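174 shares
128 comments

My phone turned six in May, which in phone years makes it roughly as old as my gran. The maker stopped sending it updates two years ago. The battery is fine (well, fine until teatime), the screen has one scratch, and it still takes a better photo of my dinner than my dinner deserves. But the bank app had started putting up a yellow banner every morning telling me my software was out of date, and I was getting fed up with being told off before breakfast.

So I did the thing I'd been threatening to do for ages and put a different operating system on it.

The one I picked is called Gál. It's a small, community-built system based on the open parts of Android, looked after by a handful of people in Mercombe and a lot of others scattered about in their spare rooms. It supports 174 handsets at the moment, most of them old, and mine was on the list. I can't tell you how pleased I was to see it there. I'd half expected to find it in the section marked "someone started this and then got a job".

I should say I'm no programmer. I write about gadgets for a living and I still have to look up which way round a USB cable goes. So before touching anything I rang Jaruwan Jitpraphai, who looks after the Gál installer and had kindly agreed to let me ask daft questions.

"Back it up, then back it up somewhere else," she told me. "Most of the sad messages we get are from people who did one backup and never opened it to see if it was any good."

I opened mine. It was missing every photo from Femthorpe, two summers' worth, and I've no idea why. I did it again.

The install itself took most of an evening. You plug the phone into a laptop, unlock the part of it that decides what's allowed to start up (the maker makes you fill in a form for this, and then wait, and then fill in the form again), and after that the Gál installer does nearly everything. There's one stage where the screen goes completely black and stays black for four minutes. The instructions do mention this. They mention it on the next page, after you've already got to the black screen, so I spent those four minutes pacing about the kitchen composing an apology to my own phone.

Then up came a little grey loading circle, and then a home screen with hardly anything on it. I'd forgotten what that looks like! No shopping app I never asked for, no second web browser, no game about jewels. A dialler, a camera, messages, a few other bits, and over 4 GB of storage I hadn't seen since the day I unwrapped the thing.

It's quick, too. I won't pretend it's like new, but menus open when I tap them and the keyboard keeps up with my thumbs. The camera has got a bit worse, I think. Indoor shots come out rather orange, and Jaruwan says that's down to the maker's own camera software not coming across. She's hopeful about a fix. She was also hopeful about it last year, she admitted, so I'm not holding my breath.

Now, the bank. This is the question I get asked more than any other, and the answer is: it depends on your bank. Mine works. My other bank, the one with the savings in it, took one look at Gál and refused to open at all, so I do that on the laptop. Contactless payments don't work for me, full stop, and I've gone back to carrying a card. If you pay for everything with your phone I'd think hard before you start.

Maps are fine. Messaging is fine. The bus app for Tiltcombe crashes whenever I ask it for a return journey, but it did that before. My fitness tracker sulked for two days and then connected itself in the middle of the night, crediting me with 1,806 steps I'm fairly sure I didn't take.

I asked Jaruwan who all this is for, and she thought about it for a while. She reckons half their users care a great deal about privacy and the other half just can't bear throwing away something that still works. I'm in the second lot. There's a drawer in my hall with three dead phones in it and I didn't want to add a fourth.

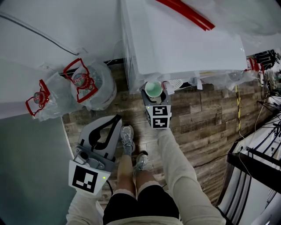 The drawer has given me ideas, mind you. One of those three is on the Gál list as well, under "mostly working", and the only thing wrong with it is a charging socket full of pocket fluff. I've ordered a replacement back for it and borrowed a set of tiny screwdrivers, and if it comes back to life my mum's having it, whether she wants it or not.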